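Household tips: what the Skina pillow trials teach about making a bed

At Skina we teach a two-arm robot to handle bedding, and we compare ways of holding a pillow. In March we finished 1133 trials. Some results are useful in any bedroom.

Tip 1. Keep the fingers close together when you reach for soft cloth. With spread fingers, our hand dropped the fabric two times more often.

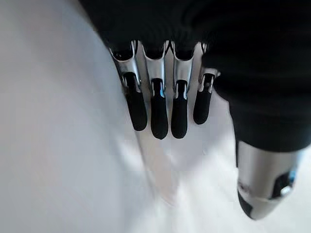 Four fingers in a row, black tips down, over a white surface.

Tip 2. Take a large pillow by the two corners of the same side. The middle grip, which we call Avel, was quicker to start, but the pillow turned in around 200 trials. The corner grip, called Lurer, turned it in only eight.

Tip 3. Hold both corners at the same height before you pull. Then move slowly, and the filling stays even.
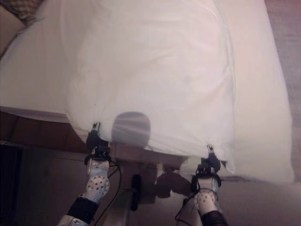
Does the corner grip also work for a very soft down pillow?
It works, but shake the down away from the corners first, so that you hold only cloth.

Tip 4. Put the sheet flat before the pillow comes back. We did not test colored or silk covers yet.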